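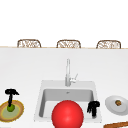

The sink side of the Kundine kitchen, as rendered.

Heltmont's open day, Jul 11, 2024

I have toured enough robot labs to know the drill: a yellow cage, a man-sized arm behind it, a sign asking you to keep your hands to yourself. So I wore the closed shoes the invitation asked for, and was led up two flights of stairs to look at a kitchen I could not have stubbed a toe in.

The cell is called Kundine. It consists of one robot arm, one gripper, a counter, a sink, and a good supply of plates and groceries, and every bit of it lives in a computer under a desk. The computer was under the desk too close to the radiator, and had been given a folded towel as a heat shield. That was the only piece of physical maintenance I saw all morning. The rest was done with a keyboard, and there was much more of it than I expected.

Heltmont uses the cell to try out arm programs before anyone lets them near real crockery. Each overnight run is 2,000 attempts: the kitchen is laid out, the arm has its go, everything is put back, and the whole business starts again. I asked if things still broke. I was handed the maintenance log, which they print out and keep in a ring binder, for reasons I was too polite to pursue. It ran to 68 pages.

The first hour was about layout. A fresh setup starts with the fixed parts, which are the counter, sink, faucet and walls. These get locked, because someone once left the faucet unlocked and the arm carried it off. Next come the loose objects, picked from a library of 890. Each has two shapes: the one you see, and a much cruder one that the physics uses to work out what touches what. Most of the looking-after is keeping those two on speaking terms. If the crude shape is too big, a lime hovers over its plate like a small saint. If it's too small, the lime sinks in up to its waist.

There is a check for this and it has no glamour at all. You drop the object from a hand's height, let it settle, and look at it from the side. Then you do the next one. We watched several go by and I began to have favorites.

After that came the cameras. The cell has more than one, and each has its own page in the binder, with position, tilt and lens width written out. Before a run, the technician pulls up each view and compares it with a reference picture. Some of them show you a whole kitchen. Some of them show you a great deal of wall.

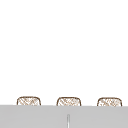
Surely a camera that isn't there can't get bumped, one of the other visitors wanted to know, and I was glad it wasn't me asking, as I'd been about to. The technician had plainly heard it before. A simulated camera hangs off something, such as the room, the arm or the edge of the counter. Move the thing it hangs off and the camera goes too. In November somebody raised the counter by the thickness of a cutting board to fix a reach problem, and it took them most of a week to work out why the arm had started missing everything by the thickness of a cutting board.

The cure was dull and has held up. The cameras now hang off the room, and any change to the furniture means doing the reference views again. There's a checkbox for it. I was shown the checkbox.

We broke for coffee in the Pitkänen wing, which sounds grand and is a corridor with a machine in it. The coffee came out with no visible shape and a very large physical one. I ate two cinnamon buns and missed the start of the gripper session, so if this next part is thin, blame the buns.

The gripper is where the repair work piles up. Its fingers can pass a little way into whatever they're holding before the physics objects, and how hard it objects is a number somebody has to choose. Set it low and things ooze out of the grip. Set it high and the fingers chatter against the object until it shoots off across the kitchen. The technician played us a recording of a jar doing this, twice, the second time by request.

The fix goes in a fixed order. Friction at the fingertips comes first, then the closing force, and only when both have failed are you allowed to touch the stiffness. Every change gets a line in the binder with the old value beside the new one. The tool they tune it with is called Irnex, and it has an undo button, but it forgets everything when you close the window. Hence, I suppose, the binder.

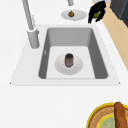 Small round things are the worst of the lot, a voice from the back of the room offered, and added that on the real arm at their plant they had "given up and bought softer fingers." Heltmont's answer was that they had done much the same, only by typing. The pads on the simulated fingers used to be a single flat patch. Now each one is a grid of little contact points, which slows the run down but stops a lime from pivoting on one spot like a globe.

I asked what happens when an attempt goes so badly that the kitchen is a wreck. The cell restores itself from a saved copy, so nobody has to mop. What it doesn't do is notice when the saved copy itself is bad. A plate saved a hair inside the counter will pop upward at the start of every attempt, all night long, and the morning shift gets a report full of flying dinnerware. So the saved copy is reopened and left alone for 24 seconds before each run. If anything moves, it gets fixed and saved again. We all sat and watched a still kitchen for 24 seconds. Someone's phone buzzed. It was the best part of the tour.

A few notes for anyone thinking of going. The stairs are steep and the elevator was out. Parking is behind the building and fills early. The closed shoes are not enforced, and the towel by the radiator should be left where it is.

Comments

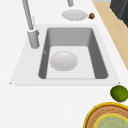

We run a similar setup and skipped the settling check for a year, thinking the reset took care of it. It doesn't. Ours was a bowl in the sink, barely touching the wall of the basin, and it crept a tiny bit every time. Did they say whether they check with the arm parked or in its starting pose? We found the two gave different results.

Reply from the author: Parked, then again in the starting pose, with a separate line in the binder for each. I left that out because I was reaching for a bun. They also keep the arm's own joint settings on a page at the front, with the date of the last change in pencil.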